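Jesberg 车队司机招募与培训项目
阶段进展汇报(七月)

先说一句,上次汇报写得太像表格了,您回信说想听听实际情况,那这次我就按平时说话的样子来写,数字该有的都有,其余的就当听我唠叨几句。

这一阶段的目标是招募并筛选600名司机,其中400名完成全部线上课程。截至写这份汇报的时候,招募的600名已经满了,课程完成的还差60名,也就是340名。差的这一块主要集中在夜班司机,后面我会细说。

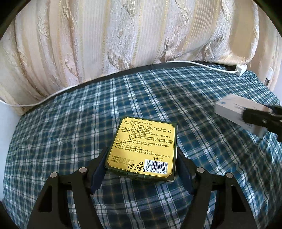 Tymoshchuk
司机培训项目负责人,Breka 出行

招募这边比我预想的顺。原先我们只在招聘网站上挂广告,来的人不少,可是一到交驾龄证明那一步就掉了一大半。后来把报名流程拆成三步,先填电话和城区,再传证件,最后才约面谈,中间每一步都有短信提醒。改完之后,传证件这一步的流失明显少了,客服同事也轻松不少(她们之前每天光解释“驾龄怎么算”就要打一上午电话)。

筛选用的是 Flireo 的系统,这笔钱在您批的预算里占了不小一块,所以多说两句。背景核查和资料比对都在里面做,比我们以前人工翻文件快多了!麻烦的地方也有:外地驾照的格式它认得不太好,经常退回来让人工复核。我们跟 Flireo 开过一次会,他们答应下个版本改,具体哪天上线还没给准话。在那之前,外地驾照我们继续人工看,每周四下午集中处理一批。

再说课程。现在一共3个模块:行车安全、乘客服务、平台计价。安全模块大家意见最少,因为视频短,又都是路上真会碰到的情况,比如雨天靠边停车、乘客没系安全带怎么开口。计价模块就不一样了,好多司机看完还是弄不清等候费从什么时候开始算。我自己坐下来做了一遍测验,居然也错了一道,脸有点挂不住。这个模块已经在重写,例子会换成真实行程单,把起步、里程、等候分开列。 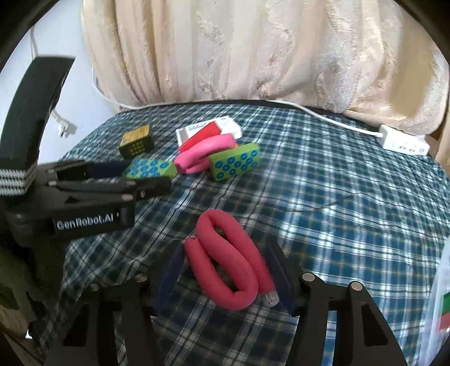
夜班司机那60名,我挨个城区问了一圈,原因其实挺朴素:他们下班是早上六点,回家只想睡觉,而我们的直播答疑排在上午十点。课程本身随时能看,可是答疑签到算在完成条件里,签不了到就一直挂着。这个怪我,当初排时间的时候只想着白班。现在的办法是加一场晚上七点的答疑,出车之前在手机上就能参加,第一场已经开过,来的人挺踊跃,问题也问得比白班那边细。我估计下一阶段开头就能把这批人补齐。

钱的方面,目前没有超支。广告费省下来一点,想申请挪到两件事上:一是计价模块重新录制,二是给晚间答疑的讲师补贴。两项都不需要追加总额,只是科目之间调一下,明细表随后单独发给您,麻烦看过之后回我一声,我好跟录制那边定档期。

还有一件没办成的事也得交代。原计划在 Jesberg 停车场设一个线下体验点,让新司机在正式接单前跟老司机跑半天车。场地谈好了,保险那头卡住了,保险公司要求带教期间副驾驶另外投保,报价还在谈。要是下个月还谈不拢,我倾向于先把带教改成模拟接单,在培训室里用测试账号走流程,效果肯定差一些,不过总比让新人直接上路强。您要是有别的想法,请尽早告诉我。

下一阶段我打算做的:补完夜班司机的课程,上线新的计价模块,把带教的事定下来,另外开始收集乘客对新司机的评价,按培训批次分开看。评价这部分我特别期待,毕竟课上得好不好,最后还是坐车的人说了算。下次汇报我会把第一批结果附上,哪怕数字不好看也照发。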